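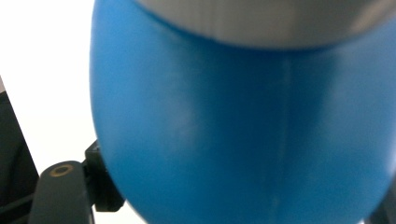
By Driss Helmy
Sat 30 October

Vomcombe has begun taking orders for a hand-held gripper kit it says will let small packing businesses train a robot arm without hiring a programmer. Buyers may want to read the service agreement before they get to the brochure.

The kit, sold under the name Skitgate, is a trigger-operated gripper with a camera mounted on it. A worker uses it to pick up the goods the business handles, over and over, and the recordings go to Vomcombe, which sends back software meant to have an arm do the same job. Smooth, rounded plastic is on the list of goods the company says it can cope with. Anyone who has run a packing line will know why that claim deserves a second look. A bulging side gives flat fingers very little to hold, and a person makes up for it with the wrist without thinking.

The hardware rents for $676 a month with a minimum term of 20 months. Training is extra once a customer goes past two products, and the arm itself isn't included. Vomcombe recommends one made by Aseck but says others will work "with configuration", a phrase the agreement doesn't define.

The company asks for 110 recorded picks per product. It would not say how often an arm trained on that many gets hold of the item, or how often it drops it, and referred questions to a results page that gives a score for "task readiness" and no failure rate. Asked what the score measured, a spokesperson said it was "a blended indicator" and that customers found it helpful.

There is also the matter of who does the picking. Vomcombe's material describes recording as something staff can fit in between jobs. At Najafi, a bottling and refill business that took part in a trial in April, it was done by two employees on paid overtime, according to the operations manager. She said the gripper was comfortable enough and the fingers held most of the range, but the software had trouble whenever a container arrived turned a different way – and on their line they nearly all do.

Najafi hasn't signed up for the full term. It is waiting on a revised version of the fingers, which Vomcombe says will be supplied free to existing customers. Trial sites don't count as existing customers under the current wording.

Orders placed now are due to ship in the new year. The deposit is non-refundable.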